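Search this list
Search
Advanced

Re: Leave balances wrong after the August rollover

10 May 2026
From: Eulalia Villalba

On the leave balance question, a member wrote:

> We moved from Kandinthorpe to Daher last year and kept the
> old accrual rules. Everything looked fine until the August
> rollover. After that, 50 part-time people had more vacation
> hours than they should, and a few had less. The full-time
> records are correct. Support says the import file was clean.
> Has anyone on the list seen this, and is there a way to fix
> it without entering every record by hand?

Yes, we had the same thing at our Jonddale office. We have 172 employees there and a little under half are part time. I would look at the carryover setting before you look at the import.

Kandinthorpe stores the carryover cap in hours. Daher stores it in days and converts it using the standard day on the employee's shift profile. If the profile is blank, it uses eight hours. A part-time person on a five-hour day with a cap of ten days should carry 50 hours at most, but with a blank profile the program lets them carry 80. Full-time people on eight-hour days come out right either way, which would explain why yours look correct.

The people who came up short are probably a separate problem. In our case they had changed shifts in the middle of the year, and the program used the new shift for the whole year. Check the effective date on the shift change. Ours had all been set to the first day of the leave year by the import.

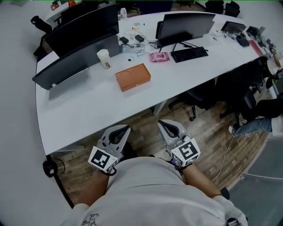

To fix the first group, fill in the shift profile for everyone and then run the rollover again in test mode. Do not run it live the first time. The test run writes a report with the old balance and the new balance side by side. Ours had 3,234 lines because it lists every leave type for every employee, including the ones nobody uses, and it keeps the closed periods too. Sort by the difference column and you can ignore most of it.

The rerun does not touch manual adjustments. If someone in your office has already corrected a balance by hand, that correction will be added on top of the new figure and you will be off again. Export the adjustments list first and reverse anything entered after the rollover date.

For the second group I did not find a shortcut. I corrected the effective dates one at a time and recalculated each person. It took roughly 3 hours.

Two other things to check. Approved leave that crosses the rollover date may be counted in both years. Also, the employee page keeps showing the old balance until the overnight update, so wait a day before you send out a notice.

I don't know if Granham handles the cap the same way. Somebody asked about that in the spring and I did not see a reply.

I can send the column layout for the adjustments export if you want it.

Eulalia Villalba

3 replies
0 shares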